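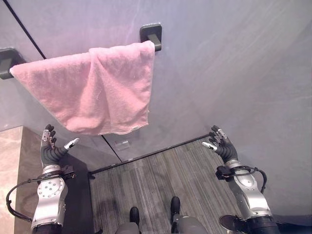

About Fotstead

Fotstead started with a bath towel that wouldn't dry anyone. It was thick, it was pretty, and it pushed the water around! We thought we could find better, and we've been happily stuck on terry cloth ever since.

These days we sell towels from a small shop with a workroom behind it, and we send out around 100 parcels in a busy week. Our plain bath towels come from Gudgate, and Torkimport brings in the patterned ones for us. We love a good looped pile, the kind that feels a little fuzzy when you run your hand over it. 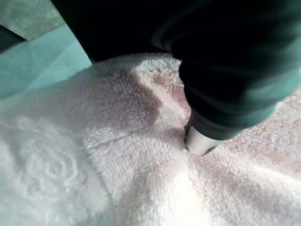
Every new style gets 32 washes before it goes on the shelf. We hang it, fold it, bunch it up and go looking for pulled loops and hems that have started to wander (white and pale pink are the hardest to keep looking fresh, and they're still our favorites).

Washing advice is free, even if you bought your towels somewhere else. Go easy on the fabric softener, give them a good shake before they go on the bar, and come by and tell us how they're doing. We open at 10 in the morning.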